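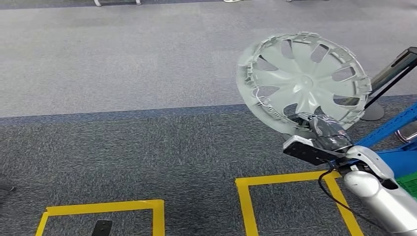
July, Flatum cell, teleop teaching on the hub cap task

Operator: Tín Thái. Log and resets: me (K. Mkhize).

Task as written: take one cap, carry it over the carpet, set it down inside the taped rectangle, release, retreat. One demonstration per cap. Target for the set is 216. We stand at 165 kept.

Grasp is at the rim. Tín prefers to close near the lower edge and keep the cap tilted during the carry. Aminu wanted it held level. Tried level for a few runs and the clips caught on the finger at release, so tilted stays. Write this into the operator sheet.

Master arm scaling set to 100 per cent for the carry, halved for the last part of the descent. Seung-woo's script drops the samples if the switch is made while the arm is moving. Stop first, then switch.

Run 477 in the Isah log is a duplicate index. Delete before export.

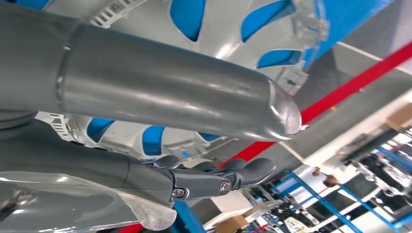 Wrist view. Gripper below the upper arm segment, plastic film at lower left.

Film: crumpled over the lower arm section and shows in the wrist view. Check whether it shifts between runs. Ask Ikhsan if it can be taped flat.

Cable slack under the forearm to be checked before the next block.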